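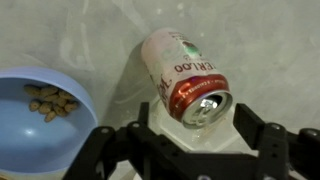
Shanthi Bhattacharjee would like it put on record that clearing up is the best part of any party, and that whoever invented going home early has never sat among the plates at the end of the night with their shoes off and the good gossip just starting. Please leave the bowls out until last, she adds, as people talk longer when there is something left to pick at.

The can on its side, with the white plate under it and the blue bowl close by. It has been opened, and as far as I can make out the upside-down lettering belongs to a Merlot. I do like that red band near the top.

After the Party: the Lirnthorpe Table Gallery
Posted Jan 9, 2019

Well, Shanthi, I couldn't agree more, and I'm so glad you wrote, as your note has given me the push I needed to get this page up at last! Welcome, everybody, and do pull up a chair. This is the corner of the Lirnthorpe supper pages where we give a little room to the things on the table once the candles are down and the coats are coming off the bed in the spare room. There are plenty of places to look at beautifully laid tables (I look at them myself, usually when I ought to be ironing), but I have always had a soft spot for the other end of the evening, with its plates and bowls and cans all pushed up against one another.

We have been holding these suppers for 17 years now. In that time we've gone from my mother's china, which I spent whole evenings worrying over, to plastic plates and bowls that can be dropped by a child or sat on by an uncle and still be washed and put back in the cupboard. I held out against them for a long while, I'll admit. Then Trudy Waaka brought a stack along one March, set them down next to my precious gravy boat and simply started serving, and I went to bed that night an hour earlier than usual.

The pale blue is my favorite color for a snack bowl. It looks cool and clean next to white, and anything tan or brown shows up nicely against it, like the little peanut-shaped bites sitting up against the inside of this one. Efa Wynne prefers glass for nibbles and we have agreed to differ (she does bring lovely ones, and she does take them home wrapped in tea towels, so who am I to complain).

As for wine in cans, I know some of you have opinions! Hertta thinks it belongs at picnics. Maxine says she'd sooner have one small can than open a bottle she won't finish, and I've come around to her way of thinking, particularly on a weeknight. They do tip over and roll off in a way that a bottle seldom does, so I like to have a plate with a bit of an edge nearby to stand them on when I'm gathering things up.

Since several of you have asked how we go about the clearing, it's nothing clever. Food first, into tubs, with lids if the lids can be found. Cans get a good shake over the sink, then a rinse, then they go upside down on the drainer until morning. Plates are scraped and stacked. The snack bowls come last of all, for the reason Shanthi gives above, and whatever is left in them goes into a jar by the kettle, where it rarely sees out the next day. The plastic goes through warm suds by hand. I did put a bowl in the bottom of the dishwasher once, and it came out a very different shape from the one that went in. It holds clothespins now.

Maxine Sutcliffe has also been kind enough to copy out her cheese straw recipe, which so many of you wanted after the last supper. It makes enough for a big tableful, and she says to double the pepper and not be shy about it. Ask me for a copy at the door and I'll have one in my apron pocket.

If you have a favorite bowl, or a strong feeling about paper napkins, or a better way of getting candle wax out of a tablecloth than my brown paper and warm iron, do leave a note in the comments. I read every one, usually with a cup of tea, and I do try to answer, though I'm slow at it.

The next supper will be in March, at the usual time. Efa is doing the soup and could use the loan of a second ladle.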